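# Assessment of Sidewalk Work, Ristport

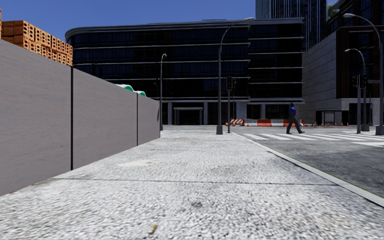
*Simulated corner, Ristport series: hoarding, pavement and crossing.*

The Office of Public Works received the report on 03/02/2022 and assigned it to Imogen Heywood, Senior Examiner. The question before her was whether the Widmer sweeping unit could be licensed to clean sidewalks without an attendant.

The supplier, Levell, had submitted 2,000 simulated runs. In 82 of them the unit had stopped at the joint between two slabs and requested instructions. In 40 it had cleaned the same dark stain until the run expired.

Ms. Heywood read each log in full. The unit's entries were brief and correct in form. "Debris, yellow, small. Collected." "Pedestrian on crosswalk. Waiting." Near the end of the file she found an entry that did not follow the approved format.

"Stain remains. Is the stain part of the sidewalk?"

The manual provided no answer. She consulted the head of the Silico depot, who had swept streets by hand for most of his working life. He replied in writing that some stains were, and that a sweeper learned which ones by the end of the first winter.

She attached his letter to the file as evidence. Under Findings, she wrote that the unit could collect litter but could not yet judge when a sidewalk was clean. The license was deferred until November.

Under Remarks, she directed that the unit's question be answered, and she copied out the letter for it in full.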